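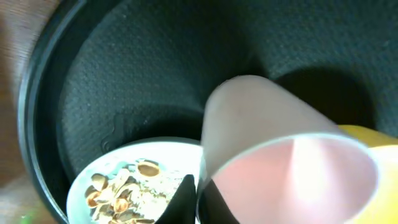
Rosario Sala reported that her Avela sulked for two days after she skipped the next step, and she would like it printed larger. We have put it first instead.

4.2 Descaling the Avela kettle

1. Unplug the kettle and let it cool. Tea can wait.
2. Fill to the lower mark with cold water and add one sachet of Jollen descaler. Two sachets do the same job and leave you tasting them until September.
3. Boil once, then leave to stand for 20 minutes with the lid shut.

Caution: do not lift the lid to see how it is getting on. It is getting on with smelling of vinegar.

4. Pour away down the sink. Houseplants have been tried.
5. Rinse 3 times with fresh water, boiling the last fill and throwing it out.

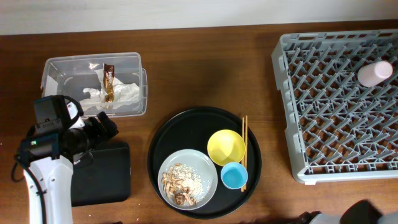

Can I use lemon juice if I've run out of sachets?
Lemon juice will shift a light coating, but you will need a fair few lemons and a second go. Leave the pips out; they collect in the spout filter.

6. Slide the spout filter out, brush it under the tap and click it back. If it doesn't click, it is upside down.
7. Hold the reset button until the orange light goes off. The light comes on every 136 boils, whether or not you feel the kettle deserves it.

Note: in hard water areas, descale at every second light as well as every first one. Yes, we know.

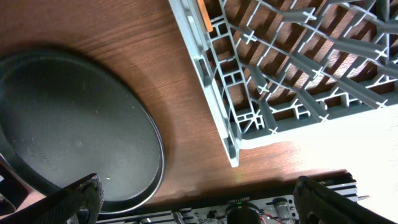
Tray and table, from above.

If the light stays on after step 7, see 4.3, Arguing with the light.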